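How to Hang a Large-Pattern Wallpaper

Posted by Ea Zoëga
Updated Oct 19, 2021

Big patterns are harder to hang than small ones. A small print hides a bad joint. A large leaf or scroll shows it from across the room. Most of the extra work is in planning.

What you need

Paper, paste, paste brush or roller, smoothing brush, plumb line, pencil, long scissors, snap-off knife with new blades, sponge, bucket, folding table.

Check the rolls

Read the batch number on every label before you open anything. Ours were all 1384. If one is different, take it back. Then find the repeat, the height at which the pattern starts over. A long repeat means more waste on every strip, so buy one roll more than the calculator on the store site tells you.

Find the starting line

With a pattern that has a clear middle, start in the center of the wall people see first. Measure the wall, mark the middle, and drop the plumb line there. Draw the line lightly in pencil. Don't trust the corner or the door frame to be straight.

Cut and match

1. Hold the roll up to the wall and decide where the pattern should break at the ceiling. Avoid slicing through the top of a large shape.
2. Cut the first strip with 2 inches extra at each end.
3. Lay it face up on the table and match the next strip beside it before cutting.
4. Number the backs in pencil and draw an arrow pointing up.

Dark patterns on a white ground often show a white paper edge at the joint. Vanderleia Bezerra, who taught me, runs a gray chalk stick down the cut edge of each strip before pasting.

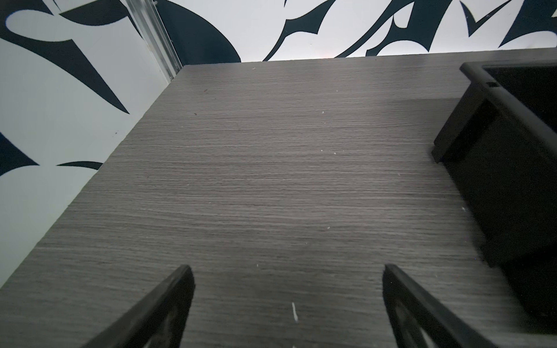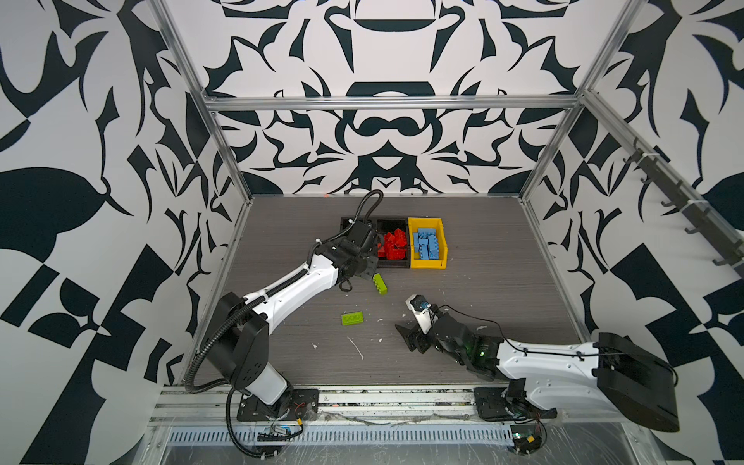

Bold dark patterns on white walls.
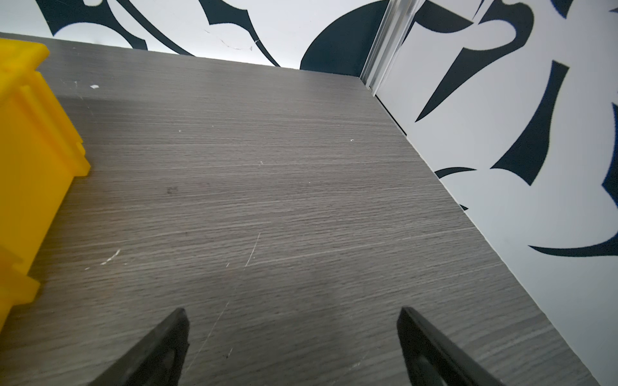 Inside corners

Never wrap a full strip around a corner. Measure from the last strip to the corner at the top, middle and bottom, take the widest figure, and add half an inch. Cut the strip lengthwise, hang the first piece, and let the extra turn onto the next wall. Drop a new plumb line there and hang the second piece over the turn. You will lose a sliver of the pattern.

Drying

Wipe paste off the face with a damp sponge before it dries. Keep the windows shut and the heat low overnight. Small bubbles usually flatten by morning. Slit any that remain with a new blade and press in a little paste with a fine brush.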